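Intro to Robotics Lab, Handout 4
Picking a Small Arm Kit: the Widik, after a summer of use
Notes by Lalit Awasthi, updated 12/01/2019
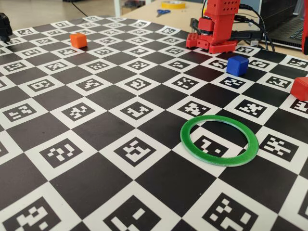 OK, so a bunch of you asked after lecture whether you should buy your own arm for the final project or just sign up for bench time. I've been using the Widik since August, so let me tell you what I think of it, and then we'll get to the calibration material you need for the homework.

What you get

The kit comes as bare parts. There's the arm, a gripper, a driver board, a power brick and a bag of screws that is always one short (check yours before you start!). My first build took me 94 minutes with the printed manual open next to me. The manual is decent up to the elbow joint and then it gets lazy, so for the wrist I'd go with the drawings on the Prustska forum. Those were made by people who got stuck in the same place I did.

Checkerboard, cubes and laptop are on you. If you've got a computer from the last five years or so you're fine.

Software

Widik ships its own control program, and I used it for a week and gave up. It's pretty, but you can't get the joint readings out of it in any useful form. Everything in this course runs on Dubey, which talks to the same driver board. Install Dubey first, and don't let the Widik program update the firmware while Dubey is open. I did that once. I had to reflash the whole thing and I was not in a good mood.

Calibration, or why we fuss with the board

Remember from last time: the camera has its own idea of where things are and the arm has a different one. We need the transform between the two. A plain checkerboard gives you nice sharp corners, but if part of it is hidden the software loses track of which corner is which. Put a different marker in each white square and now every corner you find comes with a name. So you can have the arm and a few cubes sitting on the board and still get a good pose from whatever is left showing.

Things I want you to watch for:

Keep the board flat. A curled corner will wreck your numbers.
Print at full scale and measure a square with a ruler. Type in what you measured.
At a low camera angle the far rows squash down to slivers. Don't expect much from them.
Watch for glare on the black squares. Moving a lamp usually does it.
Take at least 20 views. More is nice, but move the camera between them or you're just collecting the same view again.

How good is it?

For cubes, good! I ran 62 pick attempts with the course script and it dropped 3. Rings are another story. A thin flat ring gives the fingers almost nothing to grab, and you have to come in low and get the height right. If your project is about grasping, start with cubes and then try a ring, you'll learn a lot more from it.

The other one people ask about is the Clondgate arm. It's stiffer and quieter, and it costs a good bit more. I borrowed one for two weeks and liked it, but I wouldn't spend my own money on it for this class.

So should you buy one?

If you plan to keep tinkering after the term, sure, get the Widik. If you only need it for the project, sign up for bench time and save your cash.

For next time: read the section on hand-eye calibration, and bring your saved views on a USB stick. Email me if Dubey can't find your driver board, and tell me which operating system you're on.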